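OK robot people, I have a good one from Thursday and I want to get it down while I still remember the order of things.

Job: drawer unit, one arm, open all three drawers, clear the stuff off the top, put it away, close up. Bowl in one drawer, bottles and can in the others. We've been running versions of it since October and I still love watching it!

What went wrong: the controller kept a wrong idea of how far out the bottom drawer was. It believed "closed." The drawer did not agree. So the planner figured it had lots of free space down by the floor and sent the wrist straight through the place where a drawer front was.

Slow speed, thank goodness. Contact, torque limit, protective stop. The log just says fault 62 and a joint number, very chatty as always.

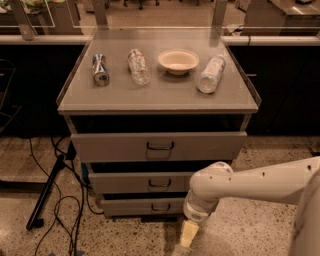
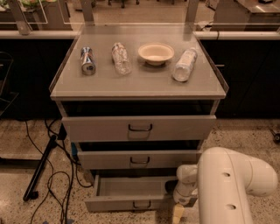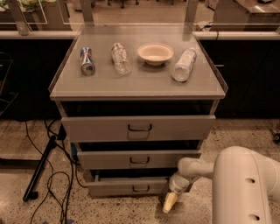 Carolina Valente had the log open before I'd even walked over to the e-stop. She scrolled back and found the drawer estimate had been frozen for 90 seconds. Same number, over and over, all the way to the decimal. Real sensors wiggle! A value that never wiggles is a value no one is updating.

The culprit is a little piece of our own code (we call it Kunau) that passes drawer positions to the planner. If a reading comes in late, it hands over the last good one. Fine for a blip. Terrible for a minute and a half, and it had no way of saying "hey, this is old."

I wrote that fallback. Me. Last spring. I even left a comment in there saying "add timeout later," so hello from later.

Fix went in the same afternoon. Every drawer position now carries its age, and anything older than 2 seconds means the arm holds where it is and asks for a fresh look. Carolina also made the planner treat an unknown drawer as fully open, so the space in front of it is off limits until we hear otherwise. I love this change so much.

Then we tried to break it. Pulled the sensor feed mid-move, slowed it down, fed it junk. 273 runs in sim, and every stale reading ended in a hold. Real arm gets the same treatment next, at crawl speed, with one of us on the button the whole time.

Side note for anyone else doing low drawers: check your floor clearance numbers too. Ours were set for a different gripper and were way too generous. Separate bug, found it only by digging through this one.

If you've got a "use last known value" line somewhere in your stack, go look at it tonight. And if you have a nicer way to handle stale state than a plain age limit, please reply, I want to read all of them!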